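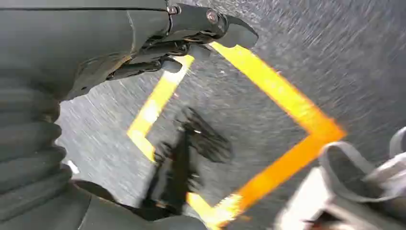
Acta de la reunión – Medios de cobro en el extranjero

Asistentes: Sreekumar Warrier (preside), Ajith Fernandes (administración), Nuria Calvet (ventas), Tomás Irigoyen (viajes y dietas), la que suscribe.
Excusa su asistencia el representante de Temeck.
Comienza a las 11 h.

1. Acta anterior
Se aprueba. Irigoyen pide que conste que lo de los «costes residuales» no lo dijo él. Consta.

2. Propuesta de Evis para cobrar a clientes de fuera de la zona euro
Fernandes resume la oferta: una cuenta multidivisa con enlace de pago y abono en 2 días hábiles. Warrier pregunta si son 2 días desde que paga el cliente o desde que Evis da el pago por bueno. El folleto no lo aclara. Fernandes cree que lo segundo.

Calvet recuerda que con Pálfi se prometió lo mismo y que la transferencia de noviembre estuvo retenida hasta que alguien llamó tres veces. Warrier no ve motivo para pensar que esta vez será distinto, salvo que el folleto tiene mejor papel.

Sobre el cambio de divisa, la oferta habla de «tipo competitivo» sin decir respecto a qué. Se acuerda no firmar nada mientras no haya por escrito un tipo de referencia y un margen máximo. Irigoyen opina que no lo darán.

3. Comisiones de Pálfi
Se revisan los cargos del trimestre. Hay 7 apuntes con el concepto «gestión internacional» que no figuran en el contrato. Pálfi contesta que corresponden al banco intermediario. No aporta justificante de ninguno. Fernandes los reclamará uno por uno – la reclamación conjunta ya se hizo y se perdió.

4. Tarjetas para viajes
Irigoyen informa de que la tarjeta de empresa fue rechazada en dos hoteles y aceptada en un tercero de la misma cadena. El emisor lo atribuye a «parámetros de seguridad». Calvet propone que quien viaje lleve una segunda tarjeta de otra red y algo de efectivo. Se aprueba, con la reserva de Warrier, que quiere ver antes cuánto cuesta sacar dinero en cajeros ajenos.

5. Cetutwood
Sigue pendiente la factura 23. El cliente asegura haber pagado y envía un pantallazo. Warrier señala que un pantallazo no es un abono. Se pedirá el justificante bancario con la referencia completa. Hasta entonces no sale más pedido.

6. Ruegos y preguntas
Calvet pregunta quién decidió invitar a Temeck. No queda claro.

Se levanta la sesión. Próxima reunión, el jueves, si Evis ha contestado – y si no, también.

Archivado en: Actas | Pagos internacionales

Contacto | Aviso legal | © Todos los derechos reservados | Volver arriba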